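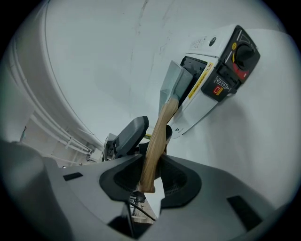
The axe at the sharpening machine.

Ticks, mice and a small white powder
June 2018

Since last November I read everything I can find about ticks. The reason is simple: I was bitten 4 times in one autumn, always in the woods behind Rodell, and after the last bite I had to take antibiotics. I am not a biologist, so please forgive me if I explain something in a clumsy way.

What surprised me the most is the role of the mice. I always believed that ticks come from deer, and it is true that the adult ticks like deer very much. But a young tick is born clean in most cases. It takes the bacteria of Lyme disease with its first blood meal, and this meal is often a mouse.

So now there is a plan in our county to treat the mice and leave the deer alone. A small company called Rumix wants to put 200 bait boxes along the forest paths between Rodell and Butel. Inside the box the mouse finds some food, and when it goes in, its fur touches a cloth with a tick poison. The mouse is not harmed, they say. The ticks on it die.

I went to the information evening in Butel, and it was full. Many people were angry before the first slide. One man asked what happens if a dog opens the box. A woman who keeps bees wanted to know if the poison can reach the flowers. The answer to the dog question was good, I think – the boxes are locked and fixed to the ground. The answer to the bee question was too short for me. They said only that the dose is very small.

The first test was made on the Chae side of the river, on 11 pieces of land. The company caught and checked 940 mice there, and the treated ones carried fewer ticks. I would like to see the numbers for the second summer too, because one summer can be dry and then there are few ticks anyway. These numbers are not published yet. I asked, and they promised to send them.

For the moment I am more for the plan than against it. I still put my trousers into my socks, and I check my knees and my neck every evening. If I receive the numbers from Chae, I will write about them in my next post.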